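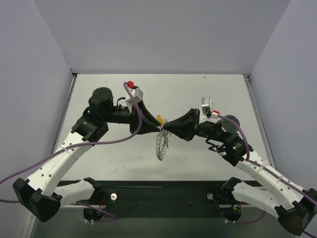 Is ultrasonic jewelry cleaner worth the money, or am I paying for a buzzing noise? My sister swears by her Mavov and wants me to split the cost of a second one. It's $38, which won't ruin me, but I have a drawer full of gadgets that were going to change my life. What I own is mostly cheap chain necklaces, the kind with lots of small curled loops like the tangled silvery one in the photo, plus a couple of rings. The Mavov box says it removes "up to 721 types of residue." Who counted them? I can't think of more than five types of residue that have ever been near my neck. I've been using dish soap and a soft toothbrush and I can't tell if I'm missing out.
Posted by Wandmont_Kate

Olga Yáñez
I had one for two years and gave it away. It does clean, I'll say that much. Rings with grime packed in behind the setting came out better than I ever got them with a brush. Chains were a toss-up. Half the time the water turned gray and the chain looked the same to me as when it went in.

What the ads skip is the list of things you shouldn't put in. Pearls, opals, turquoise, emeralds, anything glued, anything plated that's already wearing thin. By the time I'd set all of that aside I had three rings left to clean.
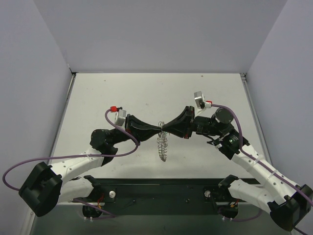

Also, it won't untangle anything. I've seen that claimed in reviews and I don't buy it. If a chain goes in knotted, expect to be picking at it with two pins on a towel afterward, same as before. Do the knots first, when you can see what you're doing, and close the clasp before you wash it.

For open links, warm water, a drop of plain dish soap, ten minutes, soft brush, rinse in a bowl (not over an open drain, ask me how I know). Pat it dry and leave it flat overnight.

gotar22
get the cleaner they're great, mine is a Hayat and I do my glasses in it too

Elsa Laaksonen
The residue number is marketing, ignore it. I'd want to know what your chains are made of before telling you to spend anything. If they're base metal with a thin silver-colored finish, a machine could take off whatever finish is loose, and then you've paid to make them look worse. If they're sterling and going dark, that's tarnish, and a plain ultrasonic bath with soap and water isn't going to do much for it. A polishing cloth will.

I don't agree with Olga on the brush, by the way. On a very thin wire chain the bristles catch in the loops and pull them open. I just swish mine around in the soapy water and use my fingers.

If you still want to try one, ask your sister to run one of your rings through hers on Saturday. Pick the dirtiest one. If you can't see a difference, keep your half of the money.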